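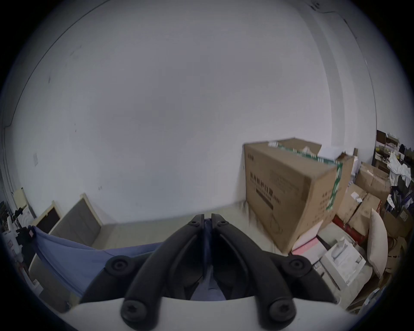 The corner in question, boxes and all.

Moved in but still living out of boxes — where do I even start?
Posted by waden_48

I have one bedroom, a stack of cardboard in the corner and a couple of framed panels leaning on the wall because I can't decide where they go. The bed has its sheet on, so that's something! My clothes are a different story. I keep taking a shirt out, folding it badly and putting it down on the bed, and then at night it all gets shoved somewhere else. Do I deal with the boxes first or the clothes? And is it OK to throw out the cartons the appliances came in? The place is small and I'd love to see my floor again before January.

Ayten Kocabaş
17 Nov 2022

Clothes first, for sure. I've moved a lot (too much) and the bed is the best folding table you'll ever own. 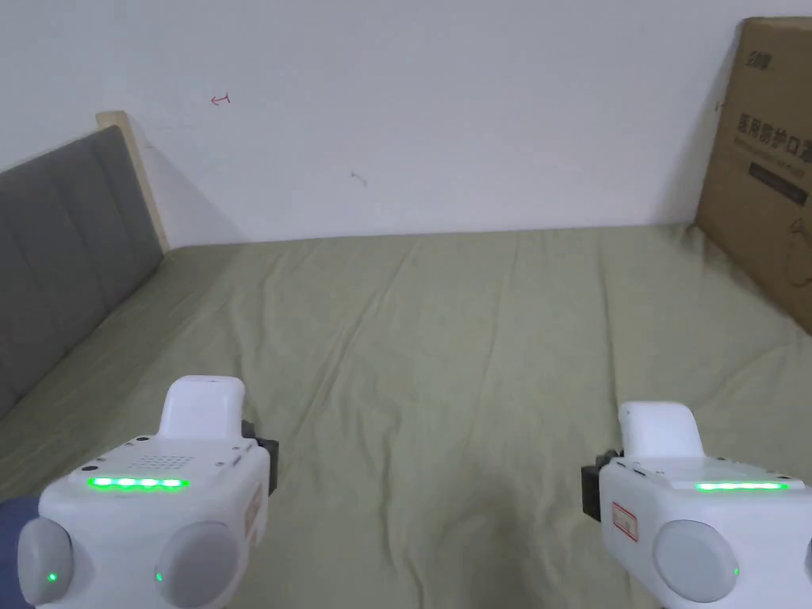 Clear it off completely, pull the sheet tight and do all your T-shirts in one go. Lay one flat, smooth it from the middle out, then take the two bottom corners and pull them toward you before you fold. I skipped the pulling part for years and always ended up with a lump in the middle. Don't fuss over wrinkles at the far end, you can pat those down after. 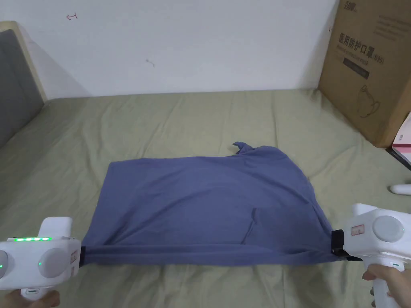
Bottom edge tight, far edge can wait.

As for the cartons, I keep mine until the return window is up, then flatten them and slide them behind the wardrobe — they take up nothing that way. Big ones first, you'll feel better right away.

skovusano
Boxes. Get rid of the boxes.

pat_ansari
I'd hang the panels before anything else, mine leaned on the wall for 21 months lol. Agree about using the bed though.

36 people found this helpful · 2 shares
2 min read

Related
How do I flatten a really stiff carton?
Warnex shelf brackets on an uneven wall
Best way to store spare bed sheets
Folding long sleeves without the bulge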